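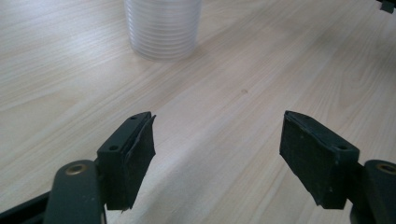
Developer Tools > Link and Markup Checkers

Kuldale 6 – desktop site checker

Kuldale is a desktop program that crawls a website, follows every internal link and reports faults in the pages it finds. It runs on your own machine and stores its results in a single project file. No account is needed and no page content is sent to us.

Version 6 replaces the crawl engine used since version 3. Projects saved in versions 4 and 5 open directly. Older projects must be exported to CSV from the old program and imported again, and their exclusion rules have to be re-entered by hand.

What it checks

Broken internal and external links, including links to anchors within a page. Redirect chains, with each step listed and its status code shown. Missing, duplicated or empty title elements. Unclosed and wrongly nested tags. Style sheets that are loaded but match nothing on any crawled page. Character encoding declared in the page but contradicted by the server header.

In total there are 103 separate rules. Each can be set to error, warning or off, and the settings can be saved as a profile and copied between projects. Two profiles are supplied: Standard, and Strict, which turns on the nesting and encoding rules that most older sites will fail in large numbers.

Crawling

The Single licence crawls up to 4000 pages per project. The Studio licence has no page limit. A page counts once however many links lead to it, but addresses that differ only in their query string count separately unless you tell Kuldale to ignore the query string (Project > Addresses > Ignore parameters). Calendars and sorted product lists are the usual cause of a project reaching its limit early.

The crawler obeys robots.txt by default. This can be switched off per host, for use on your own staging servers. Request rate is set in requests per second and applies to each host separately.

Pages that need a login can be crawled by importing cookies from your browser. Form logins can also be recorded, although this does not work where the form uses a one-time code.

Scripts

Pages are fetched as plain HTML first. If rendering is turned on, each page is then loaded a second time in the Zimuritz component and the two results are compared. Links which exist only after scripts have run are marked with an R in the Source column. Rendering is slow and uses a good deal of memory – on large sites we suggest limiting it to one or two folders.

Zimuritz is installed with the Studio licence and is a separate download for Single.

Reports

Reports are written as HTML, CSV or plain text. The HTML report is one file with no outside resources, so it can be attached to an email. Filters applied in the main window carry over to the report. The Salgado add-on compares two crawls of the same site and lists only faults which are new or fixed.

Command line

The program kuldale-cli is included with both licences and reads the same project files. It returns 0 if no errors were found, 1 if there were errors and 2 if the crawl could not be completed. Warnings do not affect the return value unless --warn-as-error is given.

Known problems in this release

Issue 1244: on machines with two displays at different scaling, the link tree may be drawn at the wrong size after the window is moved. Closing and reopening the pane corrects it.

Profiles with a slash in the name cannot be deleted from within the program.

Licences

A licence covers one person on any number of their own machines. Upgrades within version 6 are free. Kuldale is developed and sold by Clarard, and support is by email to registered users.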